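Caring for Printed Wedding Stationery at Home

Advice sheet from the Alari Paper Workshop, Drurville

Printed invitations, place cards and orders of service are easily marked between delivery and the wedding day. The following guidance applies to all standard card stocks, including the heavier Tarnham range.

Receiving the order

Open each carton on a clean table, away from food and drink. Check the spelling of names and the time of the ceremony on one card from every packet before opening the remainder. Errors in printing should be reported to the workshop in writing, with the order number and one sample card.

Leave the cards in their wrapping overnight if the carton has come from a cold vehicle. Card that warms slowly is less likely to curl. 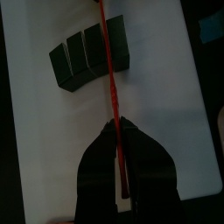 Preparing a work surface

Wipe the table and allow it to dry fully. Cover it with plain white paper; newspaper may transfer ink to the backs of the cards. Wash and dry the hands, and avoid hand cream until the work is finished.

Folding and assembly

Cards supplied flat are scored at the factory. Fold along the score with the raised ridge on the inside, then press once with a bone folder through a sheet of scrap paper – direct pressure can leave a shiny line on matte stock.

Where ribbon is to be added, cut one length, tie it around a finished card and adjust it before cutting the rest. Trim the ends at a slant to limit fraying. Glue should be applied sparingly with a cocktail stick. 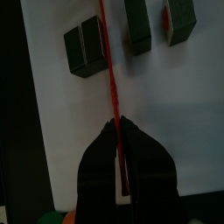
Addressing envelopes

Address envelopes before the cards are placed inside. Test the pen on a spare envelope and rub the writing after one minute. Sproģis pearl envelopes take longer to dry than plain ones and should not be stacked until the following day.

Take one complete invitation to the post office to be weighed before buying stamps.

Storage

Store finished stationery flat, in a lidded box, in a dry room. Attics and garages are unsuitable, particularly from June onward. Keep 2 complete sets aside for the photographer and the family album.

Sheet 371. Last revised 31 Dec 2021.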